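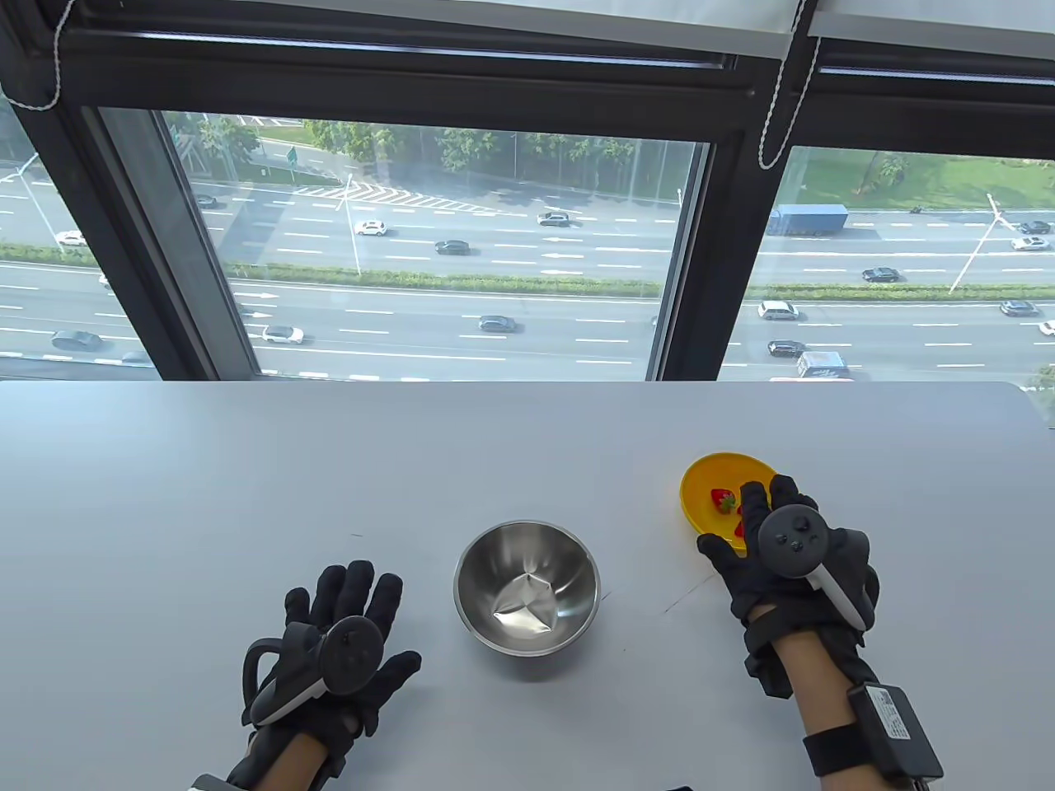

Pronto, é oficial: abriu a época do morango cá em casa e eu vou ser insuportável até junho. Fio sobre morangos, quem não gosta pode silenciar já 🍓

1/ Primeiro, as contas. Fui ao mercado buscar "meia dúzia" e voltei com 1.239 gramas. Pesei em casa, na balança Brinkmann que era da minha avó e que nunca me mentiu (a mim, à minha avó mentia por simpatia).

2/ Mudei a mesa branca para a frente do janelão em janeiro e foi a melhor decisão do ano. Sim, dá para a autoestrada. Sim, passo metade do tempo a olhar para os carros em vez de tratar da fruta. Não me arrependo de nada!!

3/ O sistema é simples: prato amarelo para os morangos, taça de inox para o que vier a seguir. O prato amarelo é sagrado. Morango em prato branco fica triste, não sei explicar, experimentem.

4/ Regra que aprendi com a Mwajuma Mwaipopo, minha vizinha do lado e a pessoa que mais sabe de compotas neste prédio: lavar SEMPRE com o pezinho verde ainda posto. Se tiram as folhas antes, entra água e o morango fica a saber a nada. Andei anos a fazer ao contrário.

5/ E lavar só na altura de comer ou de cozinhar! Os outros vão para o frigorífico como vieram, numa caixa com papel de cozinha no fundo. Aguentam-se dois dias, três com sorte. Os meus nunca lá chegam, mas por motivos diferentes.

6/ Divisão deste ano: 722 gramas para compota, o resto é para comer à mão, de pé, a olhar para o trânsito. Já sei que me vão perguntar, por isso: metade do peso em açúcar, sumo de um limão, uma noite a repousar na taça tapada com um pano. No dia seguinte, lume brando e paciência.

7/ Sobre a taça de inox, que já me perguntaram no outro fio: é funda que chegue para o açúcar não saltar quando se mexe. Plástico não uso, fica manchado de cor-de-rosa para sempre. Tive uma assim, paz à sua alma.

8/ Os frascos é que são o drama. Tinha uma caixa deles guardada e as tampas desapareceram TODAS. Onde é que vão parar as tampas? Devem estar com as meias. Vou pedir uns emprestados à Mwajuma e devolvo-os cheios, que é a única moeda que ela aceita.

9/ Atualização: ela trouxe os frascos e comeu quatro morangos do prato enquanto me explicava que o meu limão é pequeno demais. Tem razão, vou usar um e meio.

10/ Atualização da atualização: voltei a pesar os que ficaram no prato e a parte da compota já vai em 532 gramas. Não faço comentários. Amanhã passo outra vez no mercado e compro mais uma caixinha, e limões.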